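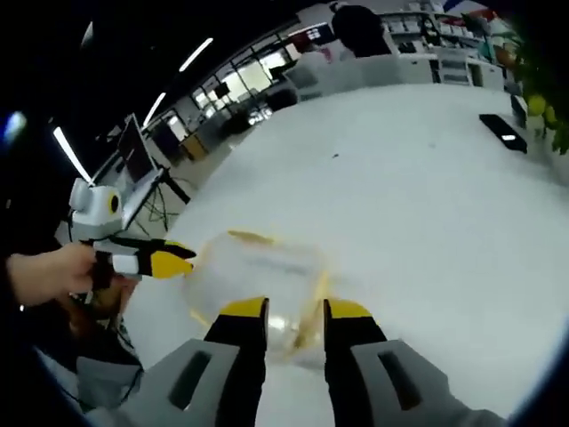 Clear cup, white table.

21 Aug 2025

I stopped buying coffee out in June. I was spending 47 pounds a month at the place next to Kostenville station and I couldn't remember enjoying any of it.

Giorgia lent me her old stovetop pot, which makes enough for 2 small cups. The first week I burnt it every morning. Lower heat fixed that, and so did taking it off before it started to splutter.

For beans I've tried three lots from Zamfir. The dark one was too bitter for me. The middle one is fine with milk and I've ordered it again.

The walk to the train feels longer with nothing in my hand. I also miss the man at the till, who always asked about my bike. I might go in once a fortnight and have a bun.

Next job is descaling the kettle, which I've put off all summer.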